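Grade the Reset, Too

Lwazi Buthelezi
25/12/2025
5 min read

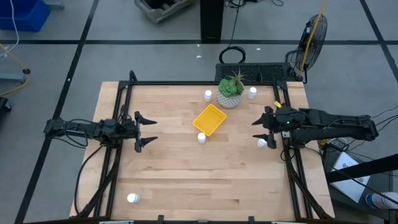 Two arms, one tray, five bottles: the sorting table.

The student manipulation course I help teach ends with a sorting task. A team gets a table, a pair of arms with parallel grippers, a yellow tray and a set of small white bottles. The bottles go in the tray. A potted succulent stands on the table as an obstacle and must not be touched. Teams write the controller, collect their own demonstrations, and are scored on the fraction of bottles placed within the time limit.

I have come to think the score is taken on the wrong part of the work. We measure the attempt and ignore the reset, and the reset is where most of the decisions are made.

Consider what happens before a run. Someone puts the bottles back on the table. The tray gets turned to some angle. Each of those placements is a choice, and in our course it belongs to the team being scored. After a few weeks the placements drift toward what the controller can already do. I don't believe any team does this on purpose. A student who has watched the left gripper fail near the rail 34 times will stop putting a bottle near the rail, in the same way a driver stops using a road with a bad pothole.

The effect shows up in the logs. Last February we went back through the course archive, which held 2,927 recorded attempts on the sorting task. We plotted the starting position of each bottle by week. The early plots cover the table. The late ones show two clusters, one in front of each arm, with the tray square to the rig between them. Reported success rose over the same weeks. Part of that rise was learning. Part of it was the table getting easier, and we had no means of separating the two, having never written down how the table was to be set.

Two teams from that term make the point. Modise finished at the top. Davley finished in the lower half with a controller that planned slower and dropped more bottles. When we ran both from layouts drawn by a script, Modise lost most of its lead. Its handoff between arms worked well when a bottle stood upright on the midline and poorly anywhere else. Davley had been drawing layouts from a random number table taped to the bench, and its results barely moved. The course gave Davley the lower grade. That grade was correct under the rules and told us very little.

The usual objection is time. A proper reset takes longer than a lazy one, lab hours are short, and students would sooner spend them on code. The cost is real. On our rigs a scripted reset, with positions called out by the laptop and a person placing each object, adds enough to a session that teams lose several runs. I would accept that loss. Fewer runs from known starting conditions are worth more than many runs from conditions no one recorded.

A second objection came from a colleague on Malovik, the regional contest our better teams enter. Malovik fixes the layout and publishes it in advance. His argument was that a fixed layout is fair, since everyone faces the same table. It is fair. It also rewards teams that memorize one table, and a controller that knows one table is a playback device with a camera attached. For a contest this may be acceptable. A course has a different job.

Plondeo, the logging tool we use, already stores an overhead still at the start of every attempt. Nothing new has to be bought. What I propose for next term is small:

Layouts are drawn by script from a seed released on the day. The tray angle is part of the draw — it matters more than students expect, because a slotted side presents differently to the fingers at each angle. A member of another team does the placing. The starting still is submitted with the result, and a run without one does not count. One fifth of the grade goes to the reset procedure and its written record.

The last item has drawn the most complaint. Students feel that placing bottles is a chore and that being graded on it is an insult. I understand the feeling. Bench chemists are graded on how they keep a notebook, and surveyors on how they close a traverse. In both trades the dull step is what lets a stranger trust the number at the end.

There is an open question about the obstacle. The plant has leaves that move and a pot that does not, and the rules treat contact with either as a fault. I would keep it on the table and let the script move it as well. Some staff want a fixed block instead, for repeatability. We have not settled this.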